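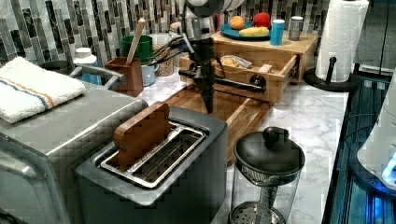 Two-slot toaster with a wooden slice standing in the rear slot.

pirkar-kiosk-feed

README, last touched 2019-10-06

What it is

Listing of shop kiosks and counter machines where you can buy or sell coin for cash, plus the fees each one quoted on the day we looked. One row per machine per check. CSV, no database needed.

495 rows, 123 machines. 4 operators: Pirkar, Isness, Penner and one small one that asked to be left unnamed, shows up as OP4.

Started in January as a spreadsheet for my own use, then Amrit wanted it, then other people wanted it. Hence the odd column names. Not going to rename them now, scripts depend on it.

Files

machines.csv - one line per machine. id, operator, town, type of shop, two_way (y/n)
checks.csv - one line per check. machine id, coin, buy fee, sell fee, min, max, note
gernevau.csv - the Gernevau machines, kept apart. See below
fees.py - works out the real fee from the quoted one
old/ - ignore

Columns that trip people up

buy_fee is what you pay to get coin, as a percentage over the mid price. sell_fee the other way round. Blank sell_fee means machine is buy only, it does NOT mean free. Had two emails about this already.

min and max are in local money, cash in. Penner shows its max per day, the others per go. Not corrected in the csv. fees.py has a flag, --per-go, which leaves Penner out altogether.

flat is the fixed charge on top. Isness puts it on the second screen so early checks may be missing it. If flat is blank and operator is Isness treat as unknown.

id_check: 0 none, 1 phone number, 2 photo ID. Some machines go from 1 to 2 over a certain amount, in that case we put the lower one and wrote the amount in note.

Mid price

Taken from one exchange at the minute of the check, written down by hand. So there is slop. On a jumpy day the fee could be out by about 3 percent either way. Dont use this for anything where that matters.

Gernevau

Chantal Hiebert did all of these, on foot. Different form, no mid price recorded, only the rate on screen. I tried to fill the mid price in afterwards and it looked wrong so took it out again. Rates are fine to compare with each other if the checks were made on the same visit (visit column). Not with checks.csv.

Not in here

No wallet addresses, no receipts, no customer data of any kind. No street addresses either, shops asked us not to. Town is as close as it gets. Nothing on online buying, cards or bank transfer.

Running it

python3 fees.py checks.csv > out.csv

Needs Python 3, nothing else. Throws a warning on rows with a comma in note, harmless. If it stops dead on the first line you've opened the csv in a spreadsheet and saved it with semicolons. Get a fresh copy.

Known problems

- a few Pirkar machines were moved between shops and kept their id. Town is the newer one
- coin column has both upper and lower case, fees.py copes, your own script might not
- OP4 sell fees look to good, I think the screen leaves something out. Treat with care
- duplicates: same machine checked by both of us on the same day. Left in on purpose

Adding checks

Send a csv with the same columns as checks.csv, header row included. Write down what the screen says, not what you worked out. Rounded fees go back to sender. New machine, leave the id blank and I'll give it one.

Licence

Use it how you like, say where you got it. Not advice on what to buy. Fees change without notice, check the screen before putting cash in.

Contact

Amrit Marchand for the script, Chantal for anything Gernevau. Open an issue for the rest, replies are slow.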